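Arwel Prothero
20 Mar 2022

Draft season again and I'm already tired of the handcuff people.

You know the ones. Every league has a guy who takes a top running back in round one and then burns a pick in the ninth on that back's own backup, like he's buying a warranty on a toaster. I did it for years. Stopped in January, when I finally sat down with my old rosters and looked at what those picks got me.

37 handcuffs across all my leagues, going way back. You want to know how many of them started a game for me in the playoffs? 2. And one of those scored less than my kicker.

The logic sounds fine. Starter gets hurt, backup steps in, you keep the production. Except the starter has to get hurt, and the team has to give the job to the one guy you picked instead of splitting it three ways, and he has to be good. Usually at least one of those falls apart. Meanwhile that bench spot is dead for months. Can't trade him, nobody wants a backup to a healthy star. Can't drop him either, you'll feel sick the minute you do.

Gwion Gethin runs the Prustidby league (16 teams, deep benches, brutal waivers) and he says I've got it wrong for leagues that size. His point is there's nothing on the wire anyway so what are you giving up. Ok. Fair. In a 16 teamer I'll listen. Most of us don't play in one of those.

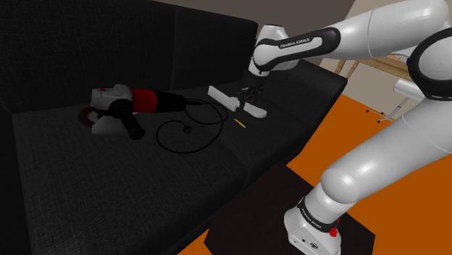
Angle grinder on a black sofa.

What I'd do with the pick: somebody else's backup. Seriously. If your own starter goes down, your season is already in trouble and the handcuff gets you back to even, maybe. If the other guy's starter goes down you've gained a player and he's lost one. Same cost, way better payoff. Samer Moussa has been drafting like this forever and I used to laugh at him. He's beaten me in the semis two years running.

Or take a rookie receiver. They start slow, everybody gets bored and drops them, then they wake up late in the year when it counts. I'd rather be early on one of those then sit on insurance I'm hoping to never use.

The pushback I always get is about sleeping at night. Gwenllian Rosser told me she drafts the handcuff so she doesn't have to think about it. Can't argue with that I guess, it's a hobby, do what keeps you happy. But don't call it strategy. It's a comfort pick and it costs you a roster spot all season.

One exception. If the backup already gets real touches, say a dozen a game with some catches mixed in, then he's a player you'd want regardless of who is in front of him. Draft him where he belongs on your board. If your only reason for clicking his name is who you took in round one, click somebody else.

Tight ends next time, and yes I'm still waiting untill the last rounds.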